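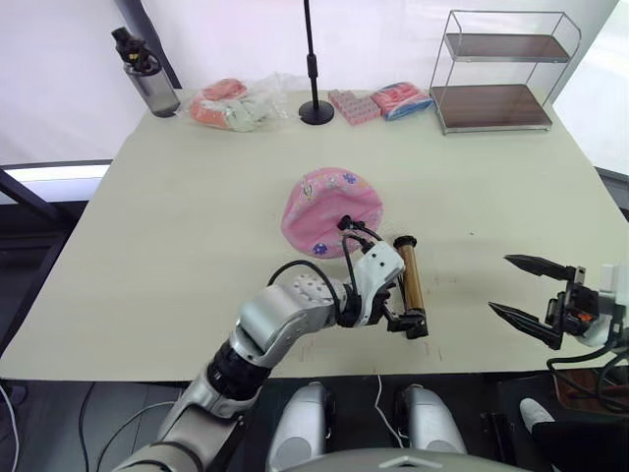
**Environmental Enforcement, Unit 5: Who Pays for the Creek?**

Handout to go with the October lectures. Bring it with you. I will refer to it as though you have read it, and we can all keep up the pretense together.

Last unit we did the statutes. You now know that it is illegal to put harmful things in water, which you probably suspected before you enrolled. This unit is about the gap between a thing being illegal and a thing costing anyone money.

## 1. The case we'll use

Our running case is the Wendside spill. The short version:

- Grarnel runs a metal finishing plant upstream of the town of Wendside. It keeps its rinse water in a lined pond until it can be treated.
- The liner leaked. The leak got into a storm drain, and the storm drain did what storm drains do, straight into the creek.
- The state's field crew collected 3082 dead fish along the lower reach. Remember that number, it comes back.
- Grarnel reported the leak 143 hours after its own pond gauge first showed a drop. Its permit said "immediately."

Grarnel's position was that "immediately" runs from when a company *knows* it has a leak, and that a gauge reading is only a number until a qualified person has formed an opinion about it. The qualified person was on vacation. We will spend some time on this argument because it is better than it sounds.

## 2. Strict liability, and why everybody still talks about fault

The main charge was a strict liability offense. The prosecution has to show that the stuff went in the water and that it came from you. It does not have to show that you meant it, or wanted it, or felt bad.

So why did the hearing take so long? Two reasons.

**Due diligence.** In many systems (check which one you're in before the exam, please) a defendant can escape or soften a strict liability charge by proving it took all reasonable care. Note who does the proving. Once the spill is shown, the company has to come up with its maintenance logs, its training records and its inspection schedule. Grarnel had a lovely inspection schedule. It was laminated. What it didn't have was any record of an inspection.

**Penalty.** Even where fault doesn't matter for guilt, it matters a great deal for the size of the check. A company that shrugs pays more than a company that panics in an organized way.

Lise Beaulieu, who argued the state's side, put the whole due diligence question in one line of her closing: "A plan in a binder has never plugged a hole." Students like to quote this in essays. You may do so once.

## 3. Counting the dead

Back to the 3082 fish. What does that number mean?

It means somebody in waders picked up that many fish. It doesn't include fish that sank, fish that washed past the last collection point, or fish removed by herons, raccoons and the gentleman with the bucket whose statement is in your reading packet. A carcass count is a floor. Regulators know this, defendants know this, and each side is careful to forget it at the useful moment.

There are three ways a court or agency can handle the gap:

1. Use the raw count. Easy to defend, and nearly always too low.
2. Use a correction factor from carcass recovery studies. Crews put out marked dead fish, see how many they find again, and scale up. More accurate, and open to a full day of cross-examination on whether the marked fish were the right kind of dead fish.
3. Skip the bodies and survey the living. Compare the reach with a similar one upstream. This works well if anyone surveyed it before the spill.

At Wendside, nobody had. The last fish survey on that stretch was a high school project. The tribunal admitted it into evidence, gave it "limited weight," and complimented the poster.

The Chan report (reading 4) argues for option 2 with a stated range instead of a single figure. Read the methods section. Yes, all of it. The appendix you can skim.

## 4. What is a fish worth?

You'll meet two approaches.

**Replacement cost.** Price what it would take to restock from a hatchery. Game fish come out fairly expensive. Minnows come out at close to nothing, and most of the dead at Wendside were minnows. Under this approach the cheapest thing you can do to a creek is destroy the bottom of its food chain.

**Habitat equivalency.** Work out how much function the creek lost and for how long, then make the company pay for enough restoration somewhere to balance it. This asks a more sensible question, at the price of a great many assumptions. Most of them live in a spreadsheet. Ask to see the spreadsheet.

Colton Beaudoin, Grarnel's expert, used replacement cost and reached a figure that would not have bought a decent used truck. He was perfectly open about his method. When asked whether he thought the creek was worth less than a truck, he said he had not been retained to think about that. Study this answer. It is a model of expert testimony, and I mean that about half as a compliment.

## 5. The settlement

The matter settled before the penalty ruling, as most of these do. The terms:

- A cash penalty, paid to the general fund, where it may have become a stapler.
- Replanting of 800 yards of creek bank.
- Continuous monitoring of the pond by an outside contractor, Skolard, with alarms going to the agency at the same time as the company.
- No admission of wrongdoing.

The last item annoys people every year. Before you get annoyed in class, think about what the agency got for it. The alarm clause closes off the vacation argument for good, and no fine would have done that. Then think about what was lost. With no ruling, there is still no decision on what "immediately" means, and the next company with a gauge and an absent engineer gets to make the argument fresh.

## 6. Terms to know

**Strict liability** – guilt without proof of intent or carelessness.

**Due diligence defense** – the defendant proves reasonable care. The burden is on them.

**Carcass count** – a minimum. Say "minimum" in your answer and you will already be ahead of several published press releases.

**Baseline** – the condition before the harm. Usually missing.

**Supplemental project** – work done in place of part of a penalty. Look for a link to the actual damage. A bank replanting on the same creek has one. A company-branded picnic shelter does not.

## 7. For discussion

Come ready to talk about at least two.

- Should the reporting clock start at the gauge reading or at the opinion? What would a company do with its gauges under each rule?
- If replacement cost makes minnows nearly free, is the trouble with the price list or with using a price list?
- Would you have taken the settlement? Answer once as the agency and once as a resident of Wendside who used to fish there.
- Who should pay for baseline surveys on a creek that nothing has happened to yet?

The written piece is two pages on any one of these. Two pages means two pages. Margins will be looked at.

Reading for next time: the Chan report, the settlement text, and the bucket statement, which is short and has the best description of the smell.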